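Prerness Robotics Support — Ticket thread
Subject: Handover scorer marks thin parts as dropped
Project: Disach (two-arm transfer study)
Site: Guvcombe lab
Opened: Tuesday, March 7, 2023
Status: Resolved, with one item left open
Priority: Normal

Original report

We're running the Disach transfer study on the two-arm cell in Guvcombe. One arm picks a small metal part off the tiles, the two grippers meet near the middle, and the second arm takes the part. The policy is the same one we used in August. The Shehu scorer reads the gripper logs after each trial and writes success or fail.

The success rate for this batch came back a lot lower than the operators expected. The person on shift kept a paper sheet, and the sheet and the scorer don't agree. Out of 80 trials they differ on 11. Every one of those goes the same way: the operator wrote success, Shehu wrote fail with reason DROPPED_AT_TRANSFER.

We need to know which one to believe before the results table goes in the draft.

Setup details

Scorer is the stock Shehu handover module, default config. Both arms have the same finger set. Wrist cameras on, fixed camera on. Fingers were zeroed on the morning of the run. No faults or protective stops in the controller log.

Support reply 1

Thanks for the clear write-up. Please send the trial IDs for the mismatches with the part type for each, plus the gripper width trace for one of them. A few stills from the batch would help too, so we can see what sort of parts are involved. Please don't rescore anything yet — rescoring overwrites the reason codes.

Customer reply

Trial list and trace attached. Of the mismatches, 7 are ring trials and the rest are springs. None are keys. Stills:

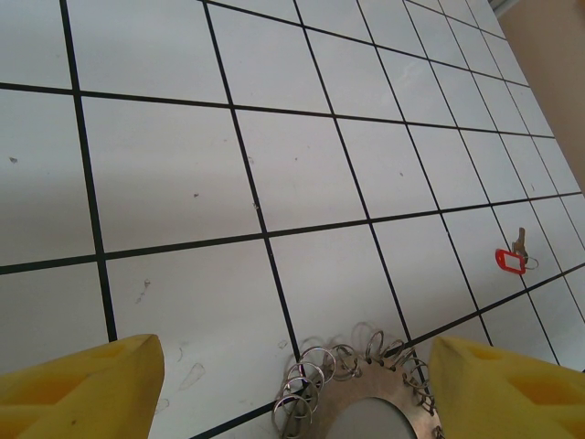

Key on the tiles, wrist camera.

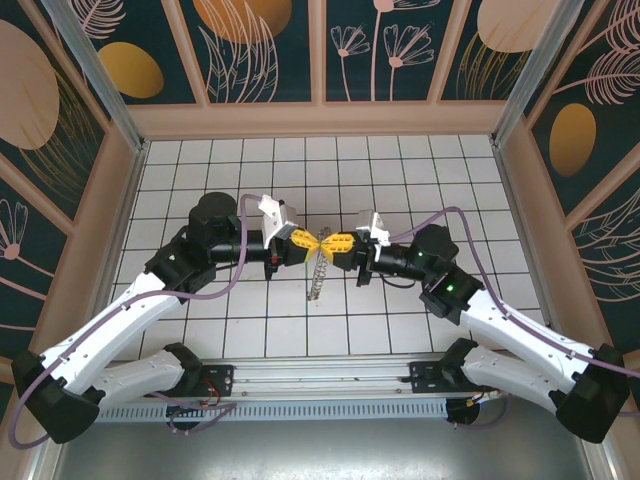

Spring, fixed camera.

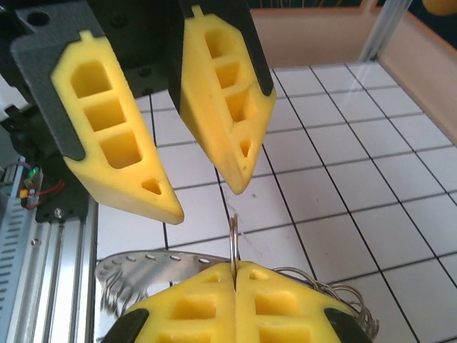
Width trace is from one of the ring trials. The receiving gripper closes to nearly zero and stays there for the rest of the trial. The force estimate goes up when it closes and stays up until the release command.

Support reply 2

The trace explains most of it. Default Shehu decides whether a part is held from finger width alone. If the receiving gripper goes below the minimum held width and stays there for 300 ms, the module assumes the fingers have closed on nothing and writes a drop. That works for blocks, cups and anything else with some body to it. A single turn of wire is thinner than the default minimum, so a good grasp and an empty grasp look the same to it.

Keys pass because the tag keeps the fingers apart, at least when the grasp is on the tag. If you have key trials where the grasp is on the blade, look at those by hand as well.

Suggested check, in this order:

1. Close each gripper on nothing, ten times, and save the width and force.
2. Do the same on one ring and on one spring, placed in the fingers by hand.
3. Plot both. If width overlaps and force doesn't, switch held_test from width to width_and_force.
4. Copy the batch folder, then rescore the copy.

Customer reply

Done. Width overlaps for the ring on both arms. For the spring it overlaps only when the fingers land on a stretched section. Where the coils are bunched up, the width is well clear of the threshold, and that fits with only some of the spring trials being flagged.

Force separates cleanly on the right arm. On the left it separates too, but the empty-close values are more spread out and two of them come close to the ring values.

Support reply 3

Re-zero the left gripper with the fingers fully open and repeat step 1 on that side only. A zero taken with the fingers touching will give you that spread.

Customer reply

Repeated. Left side is fine now. Rescored the copy with width_and_force. The scorer agrees with the paper sheet on every trial.

Also went back over the key trials by hand as suggested. No grasps on the blade in this batch, so nothing changed there.

Resolution notes

Cause: default held test uses width only, threshold is above the thickness of the part.
Fix: held_test set to width_and_force, thresholds taken per arm from the empty-close runs.
Side issue: left gripper zeroed with fingers touching. Procedure on the lab's start sheet changed to fully open.

For the write-up, we'd recommend reporting the scorer setting next to the success rate and stating that the first pass was checked against operator labels. The August batch used the width-only test as well. If it included rings or springs, the two batches can't be compared until it has been rescored the same way.

Still open: the August logs were saved without the force channel on the left arm. Customer is checking whether the raw controller files were kept. If they weren't, those trials will have to be labelled from video.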